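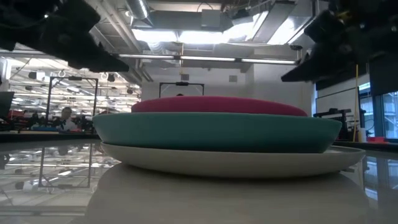
Stacking mixed plates — biggest on the bottom, or sorted by color?

Posted in: Kitchen & Table > Plates, Bowls & Storage

Volkan Uysal

I have finally given up on matching sets and I love it! After years of plain white everything, I now have a happy jumble: a big off-white ceramic plate at the bottom of the pile, a teal one, a deep pink one, and then a whole bunch of plastic ones in whatever colors I liked at the time. The table looks so much more cheerful, and the kids have started fighting over who sets it.

My trouble is the cupboard. The shelf is 31 cm deep and I can fit two piles side by side if I'm careful. I've been going by size, widest at the bottom and smallest on top, and that stands up nicely, but it means the colors are all mixed in and whoever wants "the green one" pulls it out from the middle. My wife would like them sorted by color. I'd like them not to fall on my head.

So what do you all do? Also, should I worry about plastic plates sitting on ceramic ones? I've heard it both ways. We're having a big family dinner in December and I would love to have this worked out before then.

Ataberk Uçar

Oh, I love a mixed table! Welcome to the club. I've been collecting odd plates for ages (my cupboard would make a tidy person cry) and I've tried just about every way of piling them up.

Go by size first. You already have that part right. A smaller plate on a wider one sits down into it or on it and stays put, and you can get your fingers under the edge of each one. Turn it around and you get a top-heavy pile that slides the second you bump the shelf. A plate that overhangs the one under it a little on one side is fine, just nudge it back toward the middle when you put it away.

Then keep the piles short. I stop at five or six. Once a pile gets taller than that, people start pulling from the middle, and that's where my chips have come from.

For the plastic ones, I'd give them their own pile, low down where the kids can reach. Before you stack anything, lay them all out flat on the table with some space between them. It sounds like a lot of fuss for a few plates, but you'll see right away which ones are really the same size and which only look it. 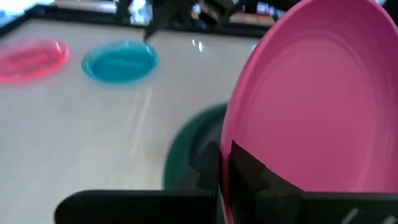

Run a finger around the inside while you're at it. Some plastic plates have fine rings in the bowl, and those can hold on to sauce after a quick wash. A soft brush going around in circles gets it out in no time. Let them dry all the way before they go back on top of each other or you'll get that musty smell.

As for color, do that inside each pile! If you have three the same size, they can go in any order you like, so go wild. I put the darkest at the bottom and the brightest on top and it makes me smile every time I open the door.

Plastic on ceramic is fine for weight. The thing I'd watch is the foot of the ceramic plate — if it's unglazed and rough, it will scratch whatever is under it. Keep ceramic below plastic and you'll be OK. A paper napkin between them helps too.

halach47

stand them up!! got an upright rack for mine and never looked back. you see every color at once and you can grab any one you want. only problem is wide dinner plates might not fit, so measure first

Volkan Uysal

Thank you both! Laid them out on the table last night and two that I'd always stacked as the same size are different by nearly a finger's width, so no wonder that pile leaned. Short piles it is, plastic down low. I'm going to look for a rack for the small ones too. My wife gets her colors after all :)

Tags: plates, stacking, mixed tableware, cupboards, plastic dishes

Related posts
Best way to store bowls that don't nest
Getting tomato stains out of plastic plates
How many dinner plates do you own?
Shelf risers: worth it or not?
Setting a colorful table for a crowd
Felt pads or paper napkins between good plates?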